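# Thyme Underfoot: A Talk with Fumiko Ichikawa

*September 2019*

Fumiko Ichikawa kneels before she says hello. She has spotted a runner of creeping thyme crossing the path at her nursery, Stullard, and she wants to show me where it has rooted at every joint. "Look at that! I planted one plug on the other side of those steps. One!"

She grows 34 kinds of thyme on a slope above the town of Eklund, and she'd happily talk about all of them. I came to ask about lawns. More of my neighbors want to pull up some grass, and hers is the name that keeps coming up.

"Start small," she says. "People get excited and strip the whole yard in a weekend. Then they have bare dirt and every weed in the county moves in. Do a patch you can weed while your coffee cools."
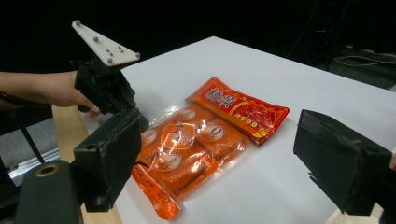
She likes plugs over seed. Seed is cheap but slow, and the seedlings are so tiny that a hard rain can wash them into a corner. Her plugs go in eight inches apart, a little closer on a slope, with a handful of grit worked in under each one. Her own soil is heavy clay, and the first winter she lost 60 plants to rot.

"I cried, and then I bought gravel," she says, laughing. "Thyme can take cold. It can take heat. What it hates is sitting in a puddle in November."

Her husband, Haruto Morikawa, joins us with a tray of rooted cuttings balanced on one arm. He handles the propagation, and he is every bit as keen as she is. He takes his cuttings in early summer from stems that haven't flowered, three inches long, and strips the lower leaves with his thumbnail. Last year's best batch gave him 93 good plants from a single flat of a hundred.

"The trick is leaving them alone," he says. "I used to tug on them every day to see if they had roots. Of course they didn't — I kept pulling them out!"

Both of them have a soft spot for a woolly gray form they call Dirnon, after the farm where Haruto first saw it growing over a stone wall. It barely flowers, which some customers mind. Fumiko doesn't. She loves the way it spills over an edge and how soft it feels under a bare foot.
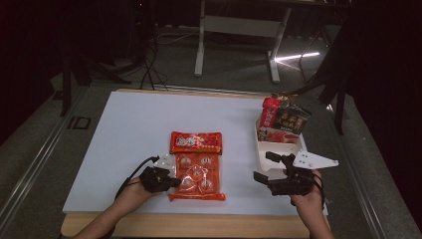
For a spot that gets real foot traffic, though, she'd choose Golus, a flat green one with purple flowers in June. It bounces back well from being stepped on, as long as it isn't the only way to the mailbox. She puts stepping stones through the busiest stretch and lets the thyme fill the gaps.

And the bees? "Oh, so many bees," she says. "Wear shoes in June."

Care after the first year is light. She shears the plants right after they bloom, never cutting into bare wood, and brushes fallen leaves off in the fall. She doesn't feed them at all. Rich soil makes them leggy, and then they flop open in the middle. If that happens anyway, she drops a little sandy soil into the bald spot and the stems around it root into it by spring.

Haruto has already gone back to his bench. Fumiko digs up a piece of the runner from the path, wraps the roots in damp newspaper, and hands it to me. "Full sun," she says. "And water it tonight."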